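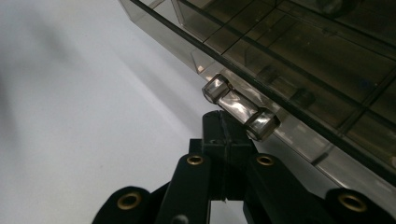 Nasel releases results on teaching robots to handle hinged cases from hand-held gripper recordings

DERKBRIDGE, Sep 13, 2026 - Nasel today published the results of a study on how well a robot arm can learn to open and close small hinged plastic cases from recordings made by people using a hand-held gripper. The report and the recordings can be downloaded from the company's research page at no charge.

The study used 1000 recorded demonstrations, collected in Derkbridge by 10 people over 22 working days. Each person worked with the gripper in one hand, and a camera mounted on the tool recorded the jaws and the case. No robot was used during collection. The recordings were then used to train a control policy called Ollalari, which was tested on a robot arm fitted with jaws of the same shape.

Clear and tinted plastics were a main subject of the work. Dividers and pegs inside a see-through case can be picked up by a vision system as if they were on the outside, and reflections on the rim and hinge move as the camera moves. Earlier versions of Ollalari often closed the jaws short of the case or pushed against the hinge in place of the lid.

The method adds a short approach step. Before closing the jaws, the policy makes 3 small sideways movements and compares the views. Features that shift together with the hinge are treated as part of the outer shell. The rest are ignored until the lid is open.

In testing, the approach step reduced failed grasps by roughly half on tinted cases. It made little difference on opaque ones, and it added time to every attempt. Cases with a stiff latch remain a problem, and the report lists them separately.

"We wanted to know if the recordings held enough information without adding a depth sensor," said Ehsan Rezaei, who led the study. "For the hinge side of the case, they do. For the latch side, we need more data and probably a different finger."

The cases were supplied by Boersma, which also took part in planning the tests. A second round of collection, covering latches and sliding lids, is planned for next May.

Questions about the report or the recordings can be sent to the Nasel press office in Derkbridge.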